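Sound Recording 1, Week 4: Getting a Clean Level

Okay, gain staging. I know it sounds dull, but it fixes more bad demos than any plugin I own! Set the preamp first, with the singer at full volume (the loudest chorus, please — a mumbled "one two" won't do). Aim for peaks near -13 dBFS and leave the fader alone.

For Lab 2, use the Takley preamps and record 50 seconds of voice, then the same again with the pad in. Bring both files to the April listening session, labeled with your name.

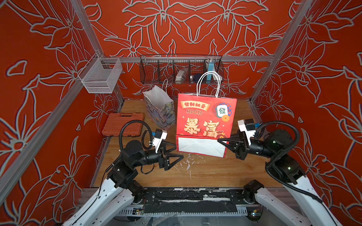
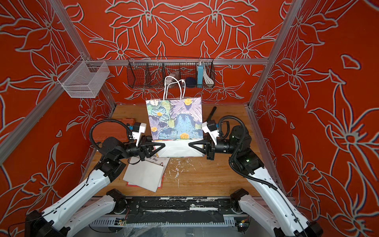
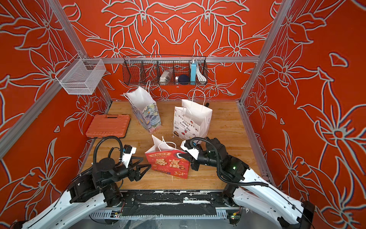
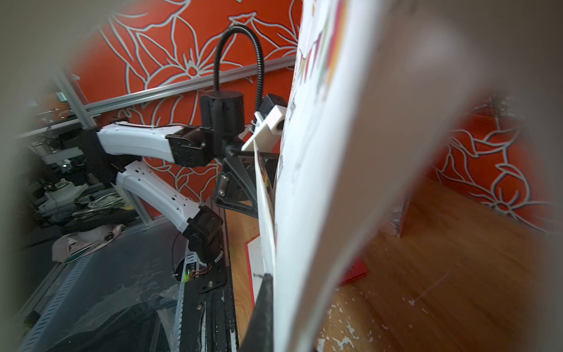

Comments

Imre Kerekes: I tried the pad on a loud trumpet and my clipping went away, but now I hear hiss. Should I raise the preamp a little or just live with it?

Vilier: Same here, and I'd raise it. Is Lab 2 mono or stereo?

Nomasine Music Department | Room 286 | Back to top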